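Notebook, April, 9:40 am

Glue humidity test, carried on from last page. Same two glues, Lonier (the slow one) and Sial. Beech offcuts, 50 mm laps, clamped overnight in the back store where the damp gets in.

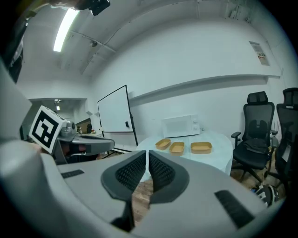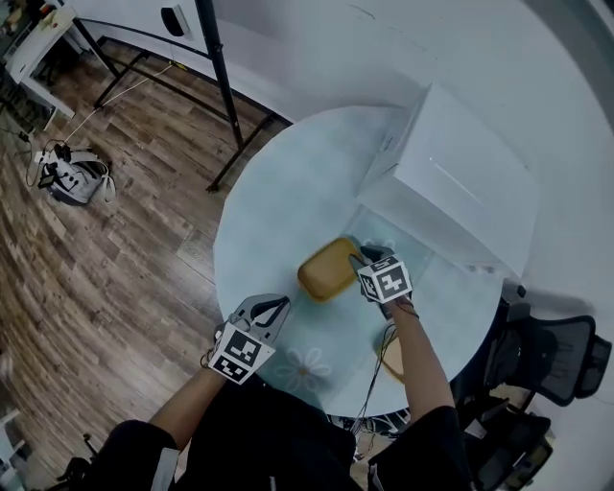

Lonier joints first. Ten made, two slid in the clamps, my fault, too much glue and I didn't pin them. The rest went on the pull rig. Best one let go at 103 on the dial, wood tore before the glue line did. Worst was 54 and that one had a dry corner, you could see bare beech.

Sial all over the place. Tahira thinks the bottle is old. Lid was crusted when I opened it so she may be right. Ask Ziad if there's a fresh one or if we need to order from Stornwood again.

Dial sticks near the bottom. Tap it befor reading.

Humidity meter in the store read roughly 10 points higher than the bench one. Put them side by side at lunch and they still dissagree. Don't trust either until Chibuzor has looked.

To do:
- recut laps, grain all one way this time
- pins!!
- write the batch on the END of each piece, pencil on the face sands off
- Rizwan L. wants the band clamps back

New set goes in tonight, Lonier only. Sial waits for the new bottle.

Last updated: April, 4:15 pm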